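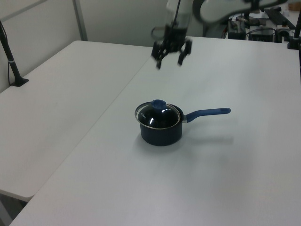 # 厨具缺件与配件对照数据说明

本数据集收录家用锅具的零配件信息，用来回答一个很具体的问题：手上这口锅的盖子、旋钮或手柄坏了，能换哪一件。表中每一行对应一种锅和一种配件的组合，字段包括锅口内径、盖沿形式、旋钮螺纹、手柄连接方式和配件来源。录入时最容易混淆的是小号单柄奶锅，图中这口深蓝色的就属于这一类：玻璃盖带金属包边，旋钮是蓝色的，长柄与锅身之间有一小段银色金属连接件。这类锅要分别填写“盖”“钮”“柄”“连接件”四项，不能只写一行“整锅”。颜色单独成列，不参与匹配。

## 文件

目录下有 2 个主要文件：

- `parts.csv`：配件表，共 1,628 行
- `pans.csv`：锅具表，共 444 行

两表通过 `pan_id` 关联。一口锅可以对应多个配件，没有查到任何配件的锅也保留在锅具表里，`status` 写 `none`。

编码为 UTF-8，分隔符为半角逗号，小数点用英文句点。备注里如果有逗号，整格加双引号。

## 字段说明

`pan_id`：锅具编号，字母 P 加四位数字。编号只增不减，删除的编号不再使用。

`maker`：厂家或商标名，按锅底或包装上的写法录入。目前主要有 Esteck、Gerdale 和 Bomuvier。Kılıçarslan 的条目保留原文字母，请不要改成 Kilicarslan，检索时程序会自动处理不带点的 ı 和带尾的 ç、ş。

`rim_inner`：锅口内径，单位毫米。从内壁到内壁量，不含翻边。包装上标的“16 厘米”多数是外径，不能直接抄进来。

`lid_type`：盖沿形式，取值为 `flat`（平沿）、`step`（带台阶，嵌入锅口）、`dome`（拱形）。拿不准的写 `unk`。

`vent`：盖上有无出气孔，`y` 或 `n`。

`knob_thread`：旋钮螺纹规格，如 M4、M5。旋钮与盖铆死的写 `rivet`，这种没有单独更换的办法，只能连盖一起换。

`handle_fix`：手柄连接方式，取值为 `screw`（螺钉）、`rivet`（铆接）、`weld`（点焊）、`clip`（可拆卡扣）。

`source`：配件来源，分为 `oem`（原厂）、`generic`（通用件）和 `salvage`（旧锅拆件）。

`checked`：是否实际装过。`1` 表示拿配件在锅上试过，`0` 表示只根据尺寸推算。

## 测量方法

内径用游标卡尺量两次，两次方向互相垂直，取平均值。两次相差超过 1 毫米的，在备注里写“变形”，`checked` 一律填 `0`，直到换一口同型号的锅重新量过。

螺纹用螺纹规对照。没有螺纹规的，可以拿一颗已知规格的螺钉试拧，能顺着拧进三圈以上再填。不要硬拧，旧旋钮里的嵌件很容易转脱。

手柄的孔距从孔中心量到孔中心。Gerdale 早期的单孔手柄没有孔距，留空即可，不要填 0。

## 已知问题

1. Bomuvier 的拱形盖有新旧之分，外观一样，台阶深度不同。表里目前还没有分开，凡是备注为“深浅未定”的，请先量再买。
2. Esteck 的通用旋钮按 M4 录入，但有读者寄来的一批是 M5，已改为两行并列。
3. `salvage` 类的尺寸受磨损影响，只作参考。
4. 搪瓷锅口有崩瓷时，内径读数会偏大。
5. 电磁炉能否使用不在本表范围内。过去有一列 `induction`，来源太杂，已经删掉。

## 使用示例

查找某口锅可用的盖子，先在 `pans.csv` 里找到 `pan_id`，再到 `parts.csv` 里筛选 `part = lid`。如果没有结果，可以按 `rim_inner` 上下各放宽 1 毫米，同时要求 `lid_type` 一致。`step` 型不要放宽，差半毫米就可能卡住或晃动。

换手柄时先看 `handle_fix`。`rivet` 和 `weld` 两类不建议自己动手，铆钉松动的锅装满热水后有脱落的危险。`screw` 类换完以后，先装冷水提几次再上灶。

## 更新与提交

数据每年九月整理一次，平时只改错，不加新行。提交新条目请按上面的字段顺序填写，并附上测量用的工具。只有商品页尺寸、没有实测的条目也收，`checked` 填 `0`。

## 许可

数据可以自由复制、修改和转载，请注明来源并保留字段说明。尺寸仅供选购参考，装配前请自行核对。

---

评论（4）

**锅底朝天**
Kılıçarslan 那口小奶锅我量出来比表里小 1 毫米，是卡尺放歪了还是有两个批次？

**maozi_88**
回楼上，先看看是不是量到翻边下面去了，我第一次也这样。换个位置再量一次。

**周一不做饭**
按表买了 Gerdale 的旋钮，螺纹对，就是螺钉长了一截，垫了个垫片。能不能加一列螺钉长度？

**老灶台**
同求螺钉长度。另外 `rivet` 在旋钮和手柄两列里都出现，导入表格以后筛选要看清是哪一列，我筛错过一回。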